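Adhiambo Mussa has printed the same finger pad so many times that she no longer bothers to name the files. "They were called things like 'final' and 'final2' for a while," she says. "Now it's just the date and a swear word."

The pads belong to a hand-held gripper she started in July, at her kitchen counter, and later moved to the shared workshop she belongs to, mainly so she could have her counter back. You squeeze, the jaws close, and a camera on the tool records what they're up to. The recordings are meant to teach an arm that she and her build partner, Silvan Nägeli, have yet to finish. The arm is called Kurnley. At the moment Kurnley is a shoulder.

"People ask to see the robot," says Nägeli. "I show them the shoulder. They're very kind."

The pads are magenta, a choice that Mussa attributes to the sale bin. They have ribs, so that they'll give a little when they meet something round. The first set had no give whatsoever. She tried them on a tomato, and would prefer to leave it there.

Bottles have become her favorite test. "A mug is easy, a mug wants to be picked up," she says. "A clear bottle is a pain. You see straight through it to whatever's behind, you get shiny spots all over it, and if your two jaws don't close evenly it leans. Then it's a question of which way it falls."

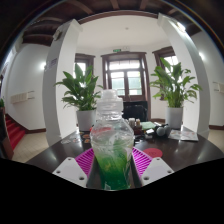
"So I go slow," she continues. "I come in from both sides, let the ribs touch, and then wait a second before I squeeze any more. Silvan thinks the waiting is superstition."

"It is superstition," says Nägeli. "But her clips are better than mine, so I wait too."

The target they set themselves was 1,000 clips. They have 725, a figure Mussa gives with the air of someone reporting a dental bill. She threw out 25 more after noticing that her own thumb did most of the work in them.

I ask what the whole thing has cost. There is a silence, during which they look at each other and then at the drill press. Nägeli offers that the plates were cheap. Mussa offers that the plates were cheap the first two times. The light gray ones on the tool now have rounded corners, a change she made after the old ones tore the lining of a good coat.

Has she thought of buying a gripper?

"Every day," she says. "There are lovely ones. They come in a box with foam in it. But then I'd have no excuse for being out of the house on a Saturday."

Kurnley's elbow is next. Nägeli has drawn it twice and likes neither version. Mussa likes the second one, and has already started printing it while he was talking to me.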